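2018-01-02

**Lateo opens furnished common room at Trellar Residence**

The residence office at Trellar has announced that the ground-floor common room is again open to all tenants. The room had been closed for new flooring and for the replacement of its older furniture. It may now be used during regular building hours, and no reservation is required for groups of seven or fewer.

The floor has been laid in large, light-colored ceramic tiles, which replace the carpet installed by the previous owner. Seating consists of a sofa with loose cushions and a chair with a gray fabric seat. A desk with a pale gray top and thin dark legs has been set up for tenants who wish to work outside their apartments. 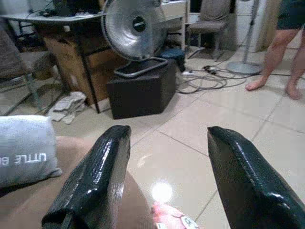

Lateo, the firm that manages the building, met the cost of the flooring. The furniture was bought through Allska under the annual furnishing budget. Tenants will see no change in their monthly service charge as a result of the work.

The office reminds all users that the common room is shared space. Cushions should be put back on the sofa after use. Towels, cloths, toys and other small belongings should be taken home at the end of each visit. Items left on the seats or on the floor will be collected in the evening and held at the front desk for 30 days. Cardboard boxes may be kept under the desk for short periods, provided that they do not block the way to the door.

Food may be eaten in the room, although tenants are asked to keep drinks away from the upholstery. Spills on the tile should be wiped up at once, as the surface becomes slippery. 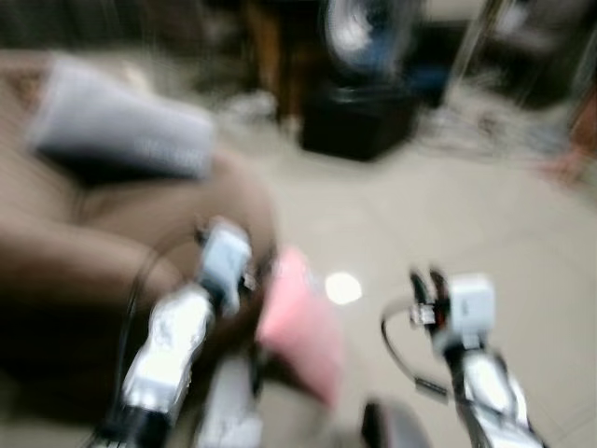
Cleaning is carried out by Jaidee under the contract already in force for the hallways and stairs. The tiles will be mopped each morning before the room opens, and the sofa will be vacuumed once a week. Stains or damage to the furniture should be reported to the office at extension 2335 so that repairs can be arranged.

Tenants who wish to hold a private event may reserve the room for a full afternoon. A refundable deposit of $200 applies, and forms are available at the front desk. The room must be returned to its usual arrangement by the end of the reservation.

A second phase of work, covering additional shelving and new window blinds, is planned for May. The room will remain open while that work is carried out.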